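# About the Manex Laboratory

The Manex Laboratory is the applied robotics group of the Genport Technical Institute. Founded by Ulises Rivadeneira, it studies a practical matter: which chores in the home and on the shop floor a machine can be trusted to do, and which still call for a person.

The laboratory employs 28 people and occupies 2 buildings on the Fuentealba campus. Its work is divided between a household program, which covers laundry, dishes and tidying, and a shop-floor program, which covers sorting, parts handling and the clearing of work areas. Valentina Ojeda has directed both programs since August.

Each chore is tested under the Ganeo protocol. A machine must complete the same task 200 times, with objects moved between attempts, before the laboratory will describe it as reliable. Of the chores tested to date, 21 have been published in full, failures included. Folding and the handling of soft items remain the weakest areas – results there are reported without adjustment.

Shop-floor trials make use of multi-fingered hands, which are asked to work close to beams, bars and panels.

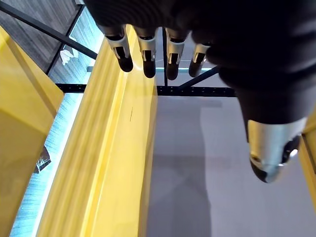 **Can a machine take over a full set of chores today?**

Single tasks can be handed over where the setting is well controlled, but a full set of household or shop-floor chores still needs a person nearby.

The laboratory receives school groups and trade visitors by arrangement with the campus office.

Page last reviewed 22/09/2023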